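Planungs- und Aufbauhandbuch Zweiarmzelle Wudano
Abschnitt 3: Bedarf, Budget und Bestellung
Stand: Januar 2018

3.1 Geltungsbereich

Der Abschnitt richtet sich an Stellen, die eine Wudano-Zelle beschaffen und selbst aufbauen. Mechanik und Verkabelung sind in Abschnitt 4 beschrieben, die Inbetriebnahme der Steuerung Penier in Abschnitt 5. Bestellt wird erst, wenn die Schritte 1 bis 9 abgeschlossen sind.

3.2 Aufgabe festlegen

1. Legen Sie die Gegenstände fest, die gegriffen werden sollen. Notieren Sie für jeden Gegenstand Durchmesser, Höhe und Gewicht im vollen und im leeren Zustand.
2. Wählen Sie mindestens zwei Bauformen aus. Für Getränkedosen sind das eine schlanke und eine normale Dose. Die Öffnungsweite der Greifer richtet sich nach der größeren.
3. Entscheiden Sie, ob die Gegenstände auf der Tischplatte, auf einem Gestell oder auf beiden Ebenen stehen. Die Oberkante des höchsten Gegenstands auf dem Gestell bestimmt die nutzbare Arbeitshöhe.
4. Prüfen Sie, ob beide Arme das Gestell erreichen müssen. Reicht ein Arm aus, kann der zweite in der ersten Ausbaustufe entfallen. Die Grundplatte für den zweiten Arm ist trotzdem mitzubestellen.

Hinweis: Verbrauchsware wird bei der Planung regelmäßig vergessen. Dosen verbeulen und müssen ersetzt werden. Setzen Sie dafür im ersten Jahr 60 Euro an.

3.3 Stellfläche und Umgebung

5. Messen Sie die Stellfläche aus und kleben Sie die Grenzen auf dem Boden ab. Der Arbeitsbereich beider Arme muss vollständig innerhalb der Markierung liegen.
6. Planen Sie den Bedienplatz mit Bildschirm außerhalb der Markierung, aber mit freier Sicht auf die Tischplatte.
7. Legen Sie fest, ob Strom und Daten von der Decke oder über den Boden zugeführt werden. Bei Zuführung von oben sind Kabel mit 55 cm Zugabe zu bestellen.

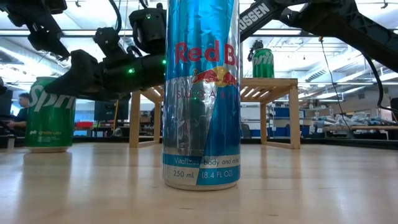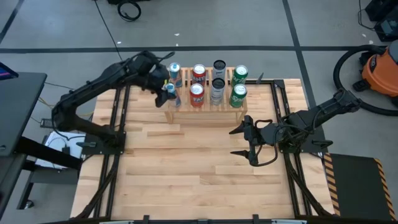 Abb. 3-1 und 3-2: Zweiarmzelle mit Holztischplatte und Getränkedosen.

ACHTUNG: Bodenkabel im Laufweg sind eine Stolpergefahr. Kabelbrücken gehören in die Bestellung und werden nicht mit der Zelle geliefert.

3.4 Budget aufstellen

8. Übertragen Sie die folgenden Posten in das Kostenblatt:

Rahmen aus Aluminiumprofil mit Querträgern und Klemmwinkeln
Tischplatte, Holz
Roboterarme mit Grundplatten
Greifer mit Ersatzfingern
Steuerung Penier mit Lizenz
Kabelsatz
Gestell für die Prüfgegenstände
Bodenmarkierung und Kabelbrücken

9. Tragen Sie für Aufbau und Einweisung 3000 Euro ein. Der Betrag gilt je Zelle und enthält keine Reisekosten. Bei Lieferung an den Standort Govthorpe entfällt die Fracht.

Hinweis: Ein Satz Ersatzfinger kostet 197 Euro. Bestellen Sie je Arm einen Satz mit der Erstausstattung. Nachbestellungen laufen über Sezer und werden gesondert berechnet.

Hinweis: Das Gestell ist kein Katalogteil. Es kann in der eigenen Werkstatt aus Holz gebaut werden. Die Stellfläche muss eben sein, die Beine dürfen auf der Tischplatte nicht kippeln.

3.5 Bestellung auslösen

10. Lassen Sie das Kostenblatt von der Arbeitssicherheit gegenzeichnen.
11. Senden Sie Kostenblatt, Grundriss und Liste der Gegenstände zusammen an Sezer. Unvollständige Unterlagen werden zurückgeschickt.
12. Vergleichen Sie die Auftragsbestätigung mit dem Kostenblatt, besonders Armzahl, Greifertyp und Kabellängen.

VORSICHT: Arme und Rahmen werden getrennt angeliefert. Die Arme bleiben bis zur Montage des Rahmens in der Verpackung.

Für Bestellungen, die nach Ende März eingehen, gilt die neue Preisliste. Ein bereits ausgefülltes Kostenblatt ist dann neu zu rechnen.

Weiter mit Abschnitt 4: Rahmen und Tischplatte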